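9 May 2020
Bench notes, chopstick sorting, Lindsay room

Started on the chopsticks, the blue plaid cloth having been judged too good for solder. The pink basket is sold as a DIVIDED CHOPSTICKS BASKET and says so on its front, in case anyone tries soup. Wooden ones in first. Two black ones on the cloth, not paired yet. Code on the label is 0829, copied down for the reorder. 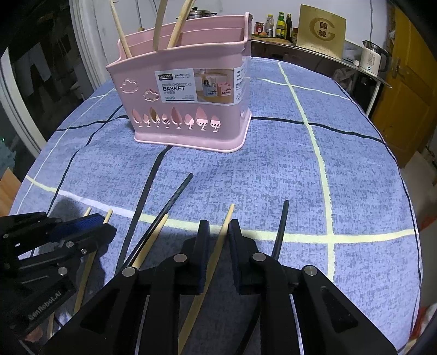

Malcolm Dunmore wants the blunt ends up, all of them, and says he asked for this in April. Noted. He also wants the black ones kept out of the basket until they're paired, and would like the label peeled off before the glue sets for good.

Label stays on for now. Pot hasn't moved. Still to do: find a jar for the odd ones, wipe the cloth.
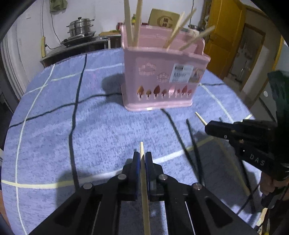 Pink basket, label still on, light wooden chopsticks.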